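Print Room Storage Checklist — Vostatska Railway Prints
4 February 2022
By Joseph
12 shares | 3 comments

Covers the drawers and the two wall racks. The catalog now stands at 3,535 sheets, mostly station views, tunnels and bridges from the early railway years. Next check due in May.

1. Drawer labels match the catalog — OK. Two labels in the Cesden line drawers had been swapped. Put back.

2. Interleaving tissue in place — PARTLY. Missing from 30 sheets in the viaducts drawer. Acid-free tissue is on order. Leave that drawer closed until it arrives.

3. Pencil numbers readable on the back of each mount — OK. Do not go over faint ones in ink.

4. Foxing or new stains — WATCH. The lithograph of Dalavska station with the footbridge has a brown spot near the plate title. It was there last time but looks a little larger. Measure it again at the next check.

5. Hand-colored sheets kept out of daylight — OK. Blinds down, both windows.

6. Weight on racks — FAIL. The lower rack is rated for 80 pounds and was over that with the bound volumes on it. Volumes moved to the floor cabinet.

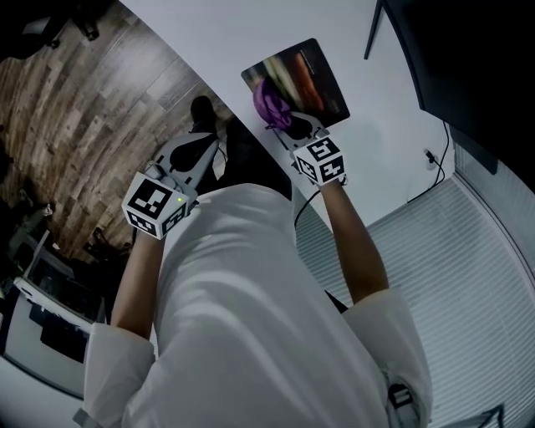 Handling and Access

7. Clean, dry hands or nitrile gloves — OK. Cotton gloves snag on torn edges and should go back in the cupboard.

8. Large sheets carried on a board — OK. One board is warped and has been marked for disposal.

9. Frame glass and hanging wire — FAIL on 5 frames in the hallway. Wire frayed at the left ring on most of them. Taken down and stacked face to face with card between.

10. Exit clear — OK.

Items 6 and 9 need a second look before the hallway reopens.

Comments (3)

tenderfirst: Is the Dalavska print the one dated by its signal box? I have a later state with the box missing.

Millgate_62: We had the same trouble with wire. Changed to braided steel and have had none since.

oldsleeper: What size are the boards in item 8? Ours are too small for the folding maps.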